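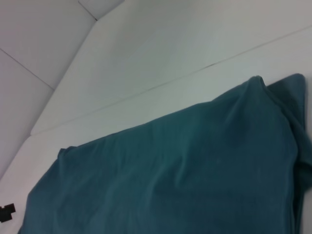
Teal on cotton jersey: turquoise component will not stop washing out

Posted October 22, 2011 by yulan_xu in Dyeing and Finishing

14 replies | 3 shares

yulan_xu
Dyeing cotton jersey with Tudus cold-water reactives, two-component mix, turquoise plus navy. Dry weight of goods 160 g. Bath volume 3,000 mL, soda ash 54 g added in two portions after the salt had been in for half an hour. Left in the bath one hour at room temperature with stirring. Cold rinse, then warm rinse, then a hot wash with a neutral detergent.

The rinse water is bright turquoise and stays that way. The navy cleared by the third rinse. After every hot wash the cloth moves a little further toward navy. Target is a muted blue-green and I am losing the green half. Has anyone had better results with a different turquoise, or is the method at fault?

clusow_dyer
Method. Turquoise reactives are a phthalocyanine structure, a much bigger molecule than the navy. It diffuses slowly and fixes slowly. One hour at room temperature is enough for the navy and not enough for the turquoise, so you get a split. What was room temperature?

yulan_xu
18 in the laundry. I didn't heat anything.

clusow_dyer
Then that is your answer. Below 21 I don't bother with turquoise. Hold the bath at 40 for two hours after the soda goes in.

J. Dong
I would check salt before temperature. Yulan hasn't given a salt figure. Turquoise has low affinity for cotton and a long bath like that one needs more salt than the packet says. If it isn't on the fibre when the alkali goes in, it hydrolyses in the water and no amount of heat will rescue it.

clusow_dyer
Heat also speeds diffusion into the fibre. I have run it both ways.

J. Dong
With the same salt in both?

clusow_dyer
Same salt, same stock solution, same jersey. The warm bath was visibly deeper.

J. Dong
Deeper straight out of the bath or deeper after wash-off? Those are different results. A warm bath with a lot of unfixed dye sitting in the cloth looks very good until the first hot wash.

clusow_dyer
After wash-off. I'll look for the swatches but they went into a box when we moved.

yulan_xu
Salt was 50 g per litre, plain, no iodine. Sorry, should have put that in.

Jurgita K.
50 is adequate for a medium shade. For a full teal I go to 80. I would also shorten the bath. At 3,000 mL on 160 g you are at nearly 19 to 1. Go to 2,000 mL and you are at 12.5 to 1, and exhaustion improves without buying anything. The cost is levelness. Jersey folds on itself and you have to keep it moving the entire time or it will come out patchy along the creases. Scale the soda with the volume, so 36 g.

J. Dong
Agreed on the ratio. Not sure about 80 with a navy in the mix. Some navies start to come out of solution when there is that much salt, and then you have specks.

Jurgita K.
Depends on the navy. I have not had specks with the Tudus one, in three-quarters of a year of using it. Dissolve it hot and strain it through a stocking before it goes in the bath.

xuelian_m
Is the jersey scoured? Shop jersey often has softener on it. Silicone softener will block dye and nothing in this thread will fix that. Drop of water on the dry cloth: if it beads or sits there for more than a few seconds, scour again.

yulan_xu
Scoured at 60 with soda ash and detergent. The drop went straight in.

xuelian_m
Fine, not that then.

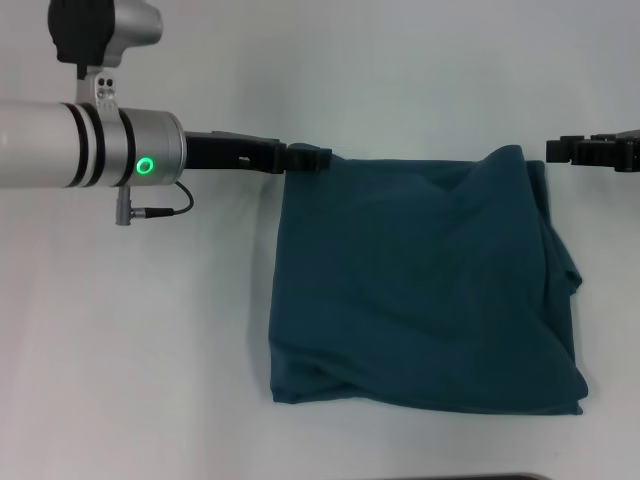 Does a vinegar rinse set the turquoise once it is on the cotton?

Vinegar has no fixing effect on reactive dye on cotton; the bond forms under alkaline conditions, and an acid rinse before the dye has finished reacting just stops the reaction early.

Yichen
I'm going to disagree with the above, partly. A very weak acid rinse after the final wash does have a use. Residual alkali left in the cloth slowly attacks the dye-fibre bond in storage, and a neutral finish helps. It is not a fixative. People mix up the two and then the whole idea gets thrown out.

Jurgita K.
If there is alkali left after five rinses, do a sixth rinse. No need for acid.

Yichen
Depends on your water. Mine is hard and comes out of the tap at pH 8.3.

clusow_dyer
Back to the wash-off. Yulan, cold rinse until the salt is out, then go as hot as you can get it. Near boiling, not hot tap. Hydrolysed turquoise clings to the fibre and you can't shift it at 60 in any sensible number of washes. Soak overnight in hot water with the lid on, then repeat. Press a damp piece against white cotton with the iron to test. When the white stays white you are finished.

J. Dong
No argument there. That part I would do regardless.

yulan_xu
Thanks all. Plan for the next batch, same jersey, same dye lot from Bravow:
- 2,000 mL bath, salt up to 80 g per litre
- turquoise in first, navy fifteen minutes later
- soda ash 36 g in three portions
- 40 degrees in a water bath, two hours, moving it by hand
- boiling wash-off, iron test

J. Dong
You're changing everything at once. If it works you won't know which one did it.

yulan_xu
I know. I have one piece left from that roll and it needs to be teal by November.

xuelian_m
Cut a strip off the end and run it in a jar at 18 with the new salt figure. Costs you an hour and it would settle the salt argument for your water at least.

yulan_xu
Can do. Will post both.

Recent in Dyeing and Finishing
Soda ash or washing soda crystals: converting weights
Duan mordant on linen, uneven result
Scouring towelling without matting the loops
Black that goes brown at the seams
How long does dye stock keep in the fridge?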